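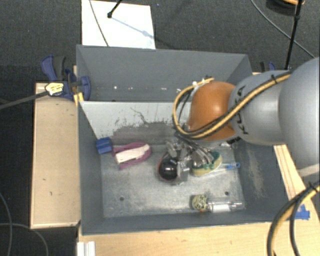

**NOTA DE PRENSA - 26 de diciembre - difusión inmediata**

**Jarnilham abre la recogida de objetos pequeños: 400 cajones grises de segunda vida, sin repintar**

Jarnilham pone en marcha Jinora, servicio de recogida y clasificación de cosas pequeñas para oficinas, colegios y talleres. Arranque ya, con cita previa. Lo que se queda en el fondo de los cajones: piezas sueltas, bloques de juguete, material de escritorio, bolas, cepillos, tapas sin bote. Todo lo que cabe en una mano y nadie sabe dónde poner.

El sistema es sencillo. Un cajón gris, rectangular, con 2 compartimentos a lo largo y una separación clara en medio. Delante, lo que acaba de llegar. Detrás, lo ya revisado. Se empieza con la parte de atrás vacía y se va pasando pieza a pieza. Sin etiquetas de colores ni manual de cuarenta páginas.

Los cajones son usados. Vienen de los almacenes de Upadhyay, que los retiró tras una reforma, y se entregan tal cual: pintura saltada en los bordes, fondos de metal rayados, alguna pared con el gris raspado. Se revisan los cantos y se limpian, nada más. Repintar 400 cajones habría retrasado el servicio hasta febrero y encarecido la cuota, y para meter grapadoras y bloques el arañazo da igual.

**Cómo funciona**

- El centro pide cajón y lo recibe en su puerta. Máximo 2 por centro en esta primera fase.
- Se llena solo el compartimento delantero. Poca cosa cada vez, mejor que todo quede en una capa y se vea el fondo.
- Recogida cada 2 semanas. Se cambia el cajón lleno por uno limpio.
- Lo que sirve vuelve a circular por medio de Sinosen, que lo reparte entre ludotecas y aulas. Lo que no, a su contenedor correspondiente.

Se admiten objetos de plástico, madera, goma o metal, enteros o con alguna pieza suelta. Si algo tiene dos partes, van juntas, por favor - separarlas luego cuesta el doble. No se admiten pilas, líquidos, comida, cristal roto ni medicamentos. Tampoco ropa, para eso ya hay otros circuitos.

Un apunte sobre la limpieza, que ya han preguntado varios centros. Las motas y los restos pequeños que quedan en el fondo no hace falta quitarlos antes de la entrega, se aspiran en el almacen. Lo que sí pedimos: no forrar el interior con cartón ni con papel adhesivo. Deja cola en el metal y el cajón queda fuera de uso varios días.

**Plazos y altas**

Solicitudes abiertas desde hoy. Primeros repartos por orden de llegada, con prioridad para los colegios, que aprovechan las vacaciones para vaciar armarios. En febrero, balance con pesos y destinos, que se enviará a los medios y a todos los centros apuntados. Si quedan cajones libres se amplía el máximo por centro, se avisará con tiempo.

Altas y dudas: oficina de Jarnilham, en horario de mañana. Los medios que quieran visitar la zona de clasificación pueden pedirlo al departamento de comunicación, mejor con un día de antelacion.

Jarnilham - Comunicación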